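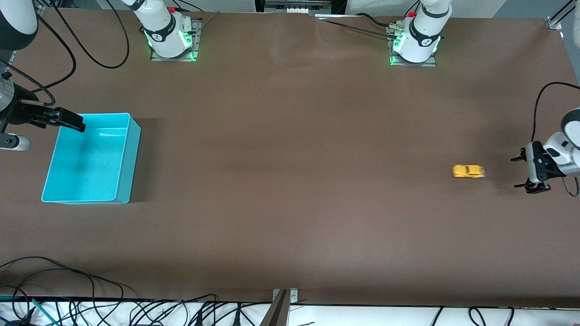
One reader wrote in last week to ask whether the Wonora would really fill a screen in a hall with the blinds half open, or whether I was just saying that to shift stock. Fair enough! The short answer is that it'll do it on a 12-foot screen if you hang decent curtains, and it won't on anything bigger until the sun has gone down. I'd sooner you knew that before you got your card out.

Wonora Community Cinema Projector
Price: $1,697
In stock at our Pratstead store and online

I've been selling and renting screening gear to film clubs, church halls and backyard movie people for a good long while now, and the Wonora is the one I keep pushing across the counter. It's a laser projector, so there's no lamp to replace (if you've ever had a lamp go pop ten minutes before the end of a thriller, you'll know why I'm so happy about this). It throws a nice warm picture, the blacks are respectable for the money, and faces look like faces and not like wax fruit.

The fan is the part I fussed over most. I ran a whole black-and-white picture through it with the sound low, sitting in the row right in front, and I forgot the thing was behind me. You'll hear it in a silent film if you go looking for it. With any kind of score playing, no.

What you get in the box
Wonora projector
Power cord, 2 yards
Remote (batteries included, hooray)
Lens cap on a string
Padded carry bag with a shoulder strap
Printed setup guide

What you don't get
A screen, speakers, a player or an HDMI cable. The built-in speaker is fine for checking that a disc works, and I wouldn't ask an audience to sit through dialogue on it. Most of our clubs pair it with the Twal powered speakers, which we sell as a set, and I'll knock a little off if you buy them together. Just ask at checkout or put a note on your order.

How many seats will it cover?
I'm comfortable recommending it for rooms of up to 75 people. Past that you're into bigger screens and a brighter machine, and I'd want to talk to you first about your room, your ceiling height and where the outlets are. Long halls are trickier than wide ones. If your back row is going to be peering at subtitles, send me a rough sketch with measurements and I'll tell you what I'd do.

Setting up
Put it on a steady stand at the back or on a ceiling mount, and get it square to the screen before you touch the keystone control. Keystone is handy in a pinch but it softens the picture, and I'd much rather you spent five minutes moving the stand! Zoom first, then focus, then check the corners with something that has small credits on it. Let the fan wind down before you bag it up.

It's happy with a disc player, a laptop or a streaming stick. Please do sort out your public screening license separately, as buying the gear doesn't give you the right to show the film.

Mounts and cases
The Plamico ceiling mount fits with the screws supplied. There's a Plamico hard case too, and if your projector is going to live in the back of somebody's van I'd get it. The padded bag is good for carrying from the car to the door and not a lot more.

Try it first
You can rent one from us for a weekend, and if you buy within 30 days I take the rental off the price. Bring your own movie to the store if you like and we'll run it in the back room with the lights off. I'll probably stay and watch.

Bundle price with the Twal speakers runs through 31st August. Pickup from Pratstead is free, and shipping is worked out in your cart.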